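Dish swap opens at Gebru hall, plates wanted

Aug 22, 2025 - Plates, bowls, spoons. That's what the Gebru hall dish swap is after, and the first ones are out on the tables already. Doors open at 11, everything free to take. Bring a dish if you have one, take one if you don't.

The swap started in June as a one-night thing at the Nusholm community kitchen. Organizer Selamawit Tsegaye says 200 dishes changed hands that night and people kept calling afterwards. So now it moves to a bigger room, with a small grant of $2000 for tables and wash tubs.

Plastic is fine, glass is fine. No chips, no cracks please. Sets can be split up - last time a few folks held out for matching ones and went home with nothing.

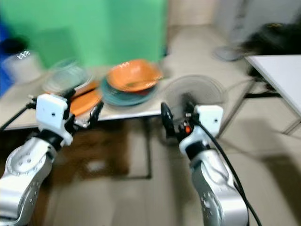 Orange and teal plates on one of the tables at Gebru hall.

Knives stay home this time, insurance. Spoons and chopsticks are OK, rinse them frist. Serving trays too if they fit on a table.

The hall has no air conditioning so dress light. Parking is on Kindberg Street only, 40 spaces, the back lot is closed for paving.
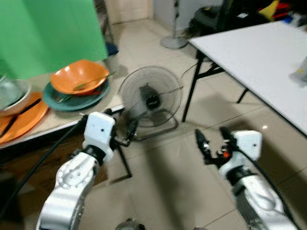
Mesfin Wubshet wrote in to ask that people wash dishes before they bring them, becuase in June he spent most of the evening at the sink and never got to look at a single bowl.

Wash tubs will be by the side door. Leftover dishes go to the Nusholm kitchen. Questions, call the hall desk and ask for Desta Yilma, mornings only.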